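3. Dein Meditationsplatz und die erste Sitzung mit der Zamlow-Klangschale

So, das Auspacken hast du hinter dir, und die Schale sitzt auf ihrem Sockel. Jetzt kommt der Teil, auf den ich mich beim Schreiben am meisten gefreut habe: Wir richten den Platz ein und sitzen zum ersten Mal! Ich meditiere seit vielen Jahren mit Klang und habe dabei so ziemlich jeden Anfängerfehler gemacht, ein paar davon sogar mehrfach. Du brauchst für dieses Kapitel etwas Ruhe, die Schale, den Klöppel und das Heft mit den Trelovura-Texten aus dem Karton.

3.1 Den Platz aussuchen

1. Geh einmal langsam durch deine Wohnung und bleib in jedem Zimmer kurz stehen. Hör hin. Kühlschrank, Straße, Nachbars Radio – das darf alles da sein, aber such dir eine Stelle, an der dich nichts davon ständig anspringt.

2. Setz dich dort auf den Boden, auch wenn du später lieber einen Stuhl nimmst. Vom Boden aus merkst du viel schneller, ob es zieht und wo das Licht herkommt.

3. Lass nach vorn eine gute Armlänge frei. Da kommt gleich die Schale hin.

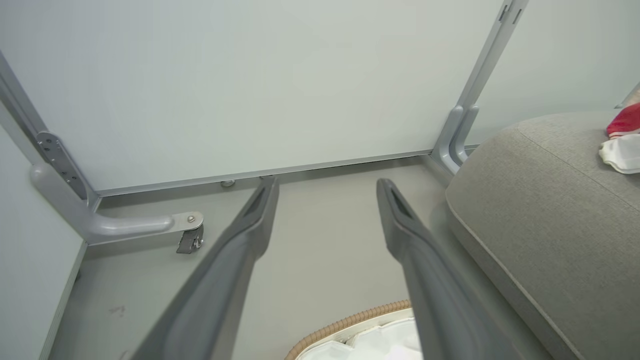
Abb. 3: Freier Boden unterhalb der weißen Platte

4. Bleib ein paar Minuten so sitzen, noch ganz ohne Schale. Wenn du danach gern noch bleiben würdest, hast du deinen Platz gefunden. Wenn nicht, probier einfach die nächste Ecke.

Hinweis: Ein Altar ist kein Muss. Manche stellen eine Kerze auf, andere eine kleine Figur oder ein Foto ihrer Lehrerin, und ich kenne auch Leute, die seit Jahren vor einer kahlen Wand sitzen (mir wäre das zu streng, aber bitte). Wenn du etwas aufstellst, dann etwas, das dir wirklich etwas bedeutet.

Achtung: Kerzen und Räucherwerk nie unbeaufsichtigt brennen lassen und immer mit Abstand zu Vorhängen und Kissen. Bei der Sitzung mit geschlossenen Augen nehme ich inzwischen gar keine offene Flamme mehr.

3.2 Die Schale anschlagen

1. Stell die Schale auf das Filzkissen. Direkt auf Holz oder Stein klingt sie kürzer und scheppert leicht.

2. Fass den Klöppel locker im unteren Drittel, so wie du einen Pinsel halten würdest.

3. Schlag außen knapp unterhalb des Randes an, mit wenig Kraft aus dem Handgelenk. Der erste Ton wird vermutlich zu laut. Meiner war es auch!

4. Warte, bis du gar nichts mehr hörst, bevor du wieder anschlägst. Der Ton trägt viel länger, als man denkt, und gerade dieses Verklingen ist ja die Übung.

Achtung: Halte die Schale beim Anschlagen nicht direkt ans Ohr, auch nicht aus Neugier. Und wer empfindlich auf Geräusche reagiert oder einen Tinnitus hat, beginnt bitte mit der weichen Seite des Klöppels und hört auf, sobald es unangenehm wird.

3.3 Bequem sitzen

Über das Sitzen wird viel Strenges geschrieben. Ich sehe das entspannter. Lotussitz, Fersensitz, Stuhl, Sofakante: Hauptsache, der Rücken ist aufrecht und du kannst frei atmen.

1. Zieh etwas an, das am Bauch nicht kneift. Leg dir noch eine Schicht in Reichweite, beim Stillsitzen wird man schneller kalt als erwartet.

2. Stell beide Füße auf oder lass beide Knie den Boden berühren. Wenn ein Knie in der Luft hängt, schieb ein gefaltetes Handtuch darunter.

3. Leg die Hände ab, wo sie von selbst hinfallen. 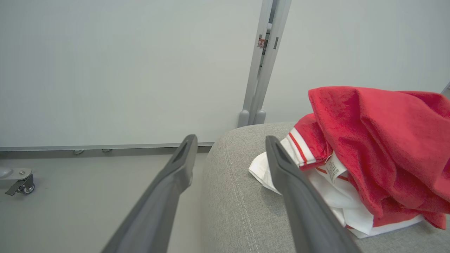
3.4 Die erste Sitzung

1. Schlag die Schale einmal an und schließ die Augen, oder lass den Blick weich zu Boden sinken.

2. Folge dem Ton, bis er weg ist. Danach zählst du still deine Ausatmungen, von eins bis 4, und fängst wieder vorn an.

3. Du verzählst dich? Wunderbar, dann hast du es gemerkt. Zurück zur Eins.

4. Nach 6 Runden schlägst du wieder an. Das Ganze machst du so lange, wie es dir guttut. In der ersten Woche reicht mir persönlich eine kurze Sitzung am Morgen völlig.

5. Lies zum Abschluss einen der Trelovura-Texte, am liebsten laut. Sie sind kurz gehalten und setzen keine bestimmte Tradition voraus. Wenn du aus deiner eigenen ein Gebet oder eine Widmung mitbringst, nimm die.

Hinweis: Kommen beim Sitzen starke Gefühle hoch, dann mach die Augen auf, spür deine Füße und steh ruhig auf. Die Schale ersetzt keine Therapie, und es ist keine Schande, sich jemanden zum Reden zu suchen.

Weiter geht es in Kapitel 4 mit der Gehmeditation und der Pflege des Filzkissens.

Stand: April 2021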